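Boltura Stock Pot (electric, with lid and ladle)
by Clakar

Home > Kitchen > Slow things > Stock and soup

In stock, no pun intended. Ships from our Undbridge warehouse.

Good stock needs a low, steady heat and a cook who can leave it alone. We can supply the heat. The Boltura is a plain electric pot that warms up, settles at 83 degrees and stays there until you turn it off or the pot runs low, at which point it beeps at you in a tone one customer called "disappointed".

It was drawn up by Rosario Melis, who spent a long winter ruining chicken carcasses on a gas hob whose lowest setting was a rolling boil. Boil a stock hard and the fat gets beaten back into it, and what you pour off looks like washing-up water. It tastes all right. You just wouldn't want to serve it to anyone whose opinion you value.

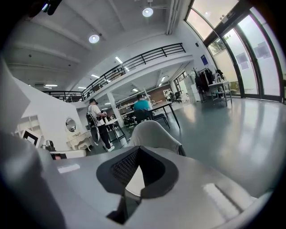
The element draws 900 watts at full tilt, while the water is coming up to heat, and a good deal less after that. There is one dial and one switch. The dial has three positions: Warm, Stock and Soup. Earlier versions also had a Porridge setting. We have apologised to the people who tried it.

How to use it

Put the bones in. Chicken, beef, lamb if you like your kitchen to know about it. Cover with cold water, turn the dial to Soup until you see the first bubbles, skim off the grey foam, then turn down to Stock and add your onion, carrot, celery and a few peppercorns. Leave the salt out. You will be reducing this later, and you can't take it back.

For chicken, allow a morning. Beef wants the whole day. Fish stock needs 15 minutes once it reaches heat and gets worse with every minute after, so please don't go and have a bath.

Vegetable peelings are welcome, within reason. Raymonde McKinnon on our recipe desk would like it known that beetroot is not within reason, and neither is anything from the cabbage family that has been in the drawer since March.

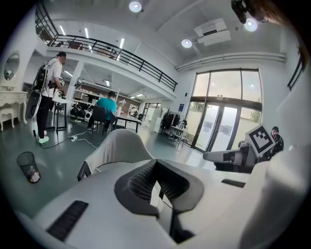
Cleaning

The inner pot and the lid go in the dishwasher. The base doesn't, and it says so on the underside, in four languages. Wipe it with a damp cloth. If you get a chalky ring round the inside, a splash of vinegar and some warm water will shift it overnight. The ladle hooks on the rim, and will also fit in any drawer that already won't close.

What's in the box

Base unit with fixed lead
Inner pot, stainless steel
Lid
Ladle
Fine strainer that sits inside the rim
Recipe leaflet (stocks, five soups and a gravy we're rather proud of)

Guarantee: 2 years on the base, parts and labour. The ladle is on its own.

What people have said

"I bought it for broth and now have over 83 tubs in the freezer and nowhere to put the peas." Brunello Santoro

"Does what it says. Smells like my grandmother's flat, in a good way. The beep is too sad." Rosemarie Seidel

"Heavier than I thought. Four stars, as I dropped the lid on my foot and feel it should share the blame." Italo Valentini

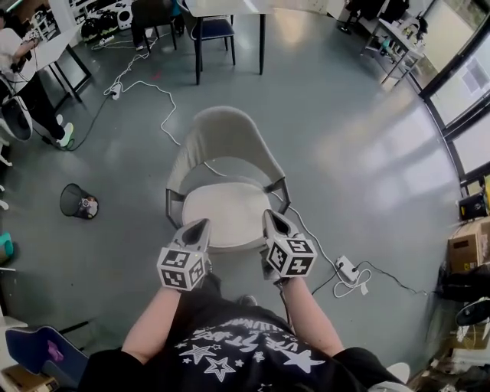
A gripper in each hand, chair straight ahead.

Goes well with

Jadoon muslin squares, for anyone who wants a truly clear consommé and has the patience to wait for the drip. Squeezing the cloth is faster and clouds the lot.

Delivery and returns

Orders placed before noon leave the same day. If you change your mind, send it back clean and in its box. We do check for bay leaves.

Page last updated 6/16/22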